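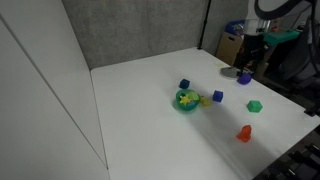

半透明の器は中身が横から見えるのが良し悪しで、子どもが手を入れる前に目で探し終えてしまう、とカニニ・ムワカリンガさんから前回の記事にコメントをいただきました。不透明な器に替えたほうが遊びが長く続くのではないか、という趣旨です。返事を書いているうちに長くなったので、Ferneoの分類あそびセットのレビューとしてまとめ直します。

先に器の話から書きます。緑の器はわずかに透ける程度で、中に何か入っていることは分かりますが、形まではっきり読めるほどではありません。黄色い人形をまとめて入れると縁より上に飛び出すので、そもそも上から見えてしまいます。隠して探す遊びには確かに向きません。入れる、出す、数をそろえるといった遊びなら、見えていても困りませんでした。うちでは探す遊びのときだけ、台所の布巾を器にかぶせています。

購入したのはCavalcantiの通販で、使い始めて4か月になります。対象は3歳からとなっていて、うちの子は最初の日から触っていました。中身は39個で、人形のほかに立方体、六角形のブロック、半球形の駒、それに器です。形の違うものが一つの袋に混ざって届きます。種類ごとの小分けはありません。開封してすぐ遊ばせるつもりなら、大人が一度中身を見ておいたほうが早いです。

形について。

立方体は濃い青で、つやがなく、角が少し丸めてあります。置いたときに安定していて、子どもが腕を引っかけてもあまり動きません。セットの中ではいちばん出番が多い駒です。人形を並べるときの仕切りにも、橋の脚にも、ままごとの冷蔵庫にもなりました。色が濃いので白い机の上ではよく目立ちます。反対に、紺色のラグに落とすと見つけるのに時間がかかります。

六角形のブロックは明るい緑です。上から見ると六角形だと一目で分かりますが、横向きに立てて置くと、子どもは別の形だと思うようでした。面が平らなので重ねやすく、二つ並べて辺をぴったり合わせる遊びに向いています。三角や四角に比べて日常で見かけることが少ない形なので、名前を覚えるまでに少し時間がかかりました。うちではしばらく「ナットのかたち」と呼んでいました。

紫の半球形は、正直なところ使い道に迷います。平らな面を下にすると安定し、逆さにすると揺れます。積み木としては上に何も載せられないので、必ず一番上の駒になります。子どもは屋根や帽子として使っていて、それなりに気に入っているようです。説明書の遊び方にはこの駒だけがほとんど出てきません。もう少し例がほしかったところです。

人形は輪郭がでこぼこしていて、何の形なのかはっきりしないものがあります。オレンジがかった赤の人形は少し透けていて、立てると影が机に薄く出ます。子どもは影のほうを動かして遊んでいました。黄色いものは人のようにも動物のようにも見え、家族の中でも意見が割れています。色で分ける遊びでは問題になりませんが、種類で分ける遊びをするなら、先に呼び名を決めておくと話が早いです。立たせる場合は平らで硬い場所が必要です。ラグの上ではすぐ倒れます。

色について。

緑、黄、青、紫、赤系と、色相は離れています。昼間の明るさなら見間違えることはありませんでした。夕方に電球色の照明の下で使うと、オレンジ寄りの赤の見え方が変わります。子どもに「赤はどれ」と聞くと、オレンジだと言い返されます。色の名前を教える目的で買うなら、この駒を赤と呼ぶかオレンジと呼ぶか、家の中で合わせておいてください。保育園では赤、家ではオレンジと呼んでいた時期があり、少し混乱させました。

器の緑と六角形の緑は同じ仲間として扱うことになっています。説明書には、色の合う器に駒を入れる遊びが載っています。ただ、付属の器は緑だけです。ほかの色の器は別売りで、ここは不親切だと思います。色分けを本来のやり方で遊びたい場合、最初から器を買い足す必要があります。うちでは色紙を机に敷いて代わりにしました。紙は駒を置くたびに少しずれるので、裏を軽くテープで留めています。

遊ぶ場所について。

白くて平らな机がいちばん使いやすかったです。色がはっきり見え、落ちている駒も残っている駒もすぐ分かります。木目の机でも試しましたが、黄色い人形が意外に紛れます。机の奥と横に壁か仕切りがある場所だと、転がった駒がそこで止まるので助かります。グレーの布張りの仕切りは背景としても落ち着いていて、こまごました色のものを広げるときには向いていると思いました。

床で遊ぶのはあまりすすめません。踏むと痛いです。青い立方体は角が丸いとはいえ、かかとで踏めば声が出ます。掃除機にも注意が必要で、人形を一度吸わせてしまいました。紙パック式だったので救出できましたが、ほこりだらけになりました。

洗い方について。

箱の裏に中性洗剤での手洗い可とあります。平らな駒はすぐ終わります。手間がかかるのは人形で、でこぼこした部分に粘土やクラッカーのかすが入り込みます。古い歯ブラシで落としています。器は内側の底に水が残りやすいので、伏せて乾かしたほうがよいです。食洗機は不可と書かれているので試していません。4か月使って、器の縁に細かい擦り傷がつきました。駒のほうは、見て分かるような傷みはまだありません。

片付けについて。

付属の袋は薄く、口のひもが短いです。子どもには開けにくく、大人には閉めにくい作りで、早々に使わなくなりました。今はDrimovbergのふた付きの箱に入れています。深すぎると底の駒を探すために全部ひっくり返すので、浅めのものが合います。箱の中に緑の器をそのまま置き、人形は器に戻す決まりにしたところ、片付けの時間が短くなりました。立方体と六角形はその周りに適当に入れるだけです。

他社品との比較。

Addaleの似たセットも、知人のウィクリフ・ルカマイさんに借りて試しました。あちらは人形がなく、幾何学的な形だけです。駒がひと回り大きく、積むことが中心なら扱いやすいと思います。器は不透明で、深さがあります。カニニさんの言う探す遊びをしたいなら、Addaleのほうが向いています。一方で、うちの子は人形がないと物語を始められないらしく、翌日にはFerneoに戻っていました。形を覚えさせたいのか、ごっこ遊びまで含めて使いたいのかで選ぶことになりそうです。

価格と買い足し。

駒の追加袋は1,217円でした。中身の色と形は選べません。うちに来た袋は黄色い人形が多く、器に入りきらない量になりました。青い立方体を増やしたかったので、その点では当てが外れました。形ごとの単品販売があれば買うのですが、Cavalcantiに問い合わせたところ、今のところ予定はないという返事でした。別売りの器は色を指定できます。買うなら追加の駒より器が先だと思います。

説明書について少し。遊び方は26種類載っていますが、色を変えただけのものがかなり含まれています。字が小さく、写真ではなく線画なので、どの駒の話なのか分かりにくい箇所があります。半球形と器の絵がよく似ていて、しばらく取り違えて読んでいました。巻末の記録欄はコピーして使えるようになっていて、これは案外使っています。どの組み合わせで遊んだかを子どもが丸を付けて残します。

うちで続いている遊び方も書いておきます。

一つは、青い立方体を二つ離して置き、その間に人形を立てる遊びです。立方体が門で、人形が通る順番を子どもが決めます。大人は門番の役で、通っていい色を口で言います。慣れてきたら「黄色はだめ」と条件を逆にすると、急に難しくなるようです。

もう一つは、器から黄色い人形を出して、六角形の上に載るかどうか試すだけのものです。ほとんど落ちます。それでも飽きません。

あとは買い物ごっこです。器がかごで、半球形はなぜかいつもパンです。値段は毎回変わります。

気になっている点をもう一つ。人形の大きさは、3歳未満の子がいる家では不安があります。箱にも注意書きがありますが、下の子がいる場合は出しっぱなしにできません。甥が来る日は箱ごと棚の上に上げています。遊び終わったら、器の中と机の下、椅子の座面を見るようにしています。座面のすき間に挟まっていることが何度かありました。

点数をつけるなら5点満点で3.5点です。駒の作りは値段なりに良く、机に出しておけば勝手に遊び始めます。器が一色しか入っていないことと、袋の使いにくさで引きました。追加袋の中身が選べるようになったら、もう少し上げます。

カニニさんのコメントへの返事としては、不透明な器への交換は、探す遊びが目的ならすすめます。Addaleの器にFerneoの駒を入れても大きさに問題はありませんでした。ただし黄色い人形を全部入れるなら、別売りのものでも深さが足りるか先に確かめてください。器だけの寸法は、Cavalcantiの商品ページの下のほうに載っています。

2026年2月13日追記：コスマス・コントヤニスさんから、水遊びに使えるかという質問をいただきました。お風呂では試していません。洗面器に入れたときは、青い立方体は沈み、人形は浮くものと沈むものがありました。濡れた人形は滑るので、小さい子の手からはよく落ちます。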